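How I finally fixed my squeaky floor

I've lived with a squeaky hallway for years. Every night I'd try to sneak to the kitchen, and every night the floor told on me! My neighbor Impi Harju talked me into fixing it, and it took one afternoon and a jar of baby powder.

Find the squeak

Put on socks and walk slowly, heel to toe. When you hear it, rock back and forth until you've got the exact spot, then mark it with painter's tape. I ended up with 5 bits of tape, mostly near the bathroom door (of course).

Try powder first

Vacuum the gaps well, or you'll just be packing dirt down there. Sprinkle powder along the seams, work it in with a dry paintbrush, then lay an old towel on top and walk all over it. Wipe up the extra with a barely damp cloth. Give it a day before you judge, mine got quieter overnight.

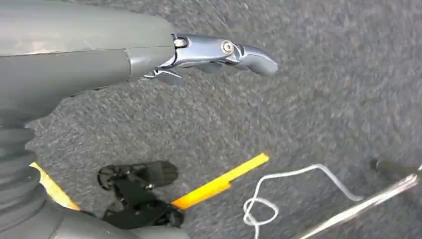
Screw down the stubborn ones

Two of my spots didn't care about powder at all. For those I used trim screws, going through the board and into the joist. Drill a pilot hole first, please! I skipped it once and split a board. Sink the head just below the surface, fill the hole with matching putty, and sand it lightly with 400 grit once it's hard.

If your squeak is on the stairs, that's a different job, and I haven't been brave enough to try mine yet. Maybe in March.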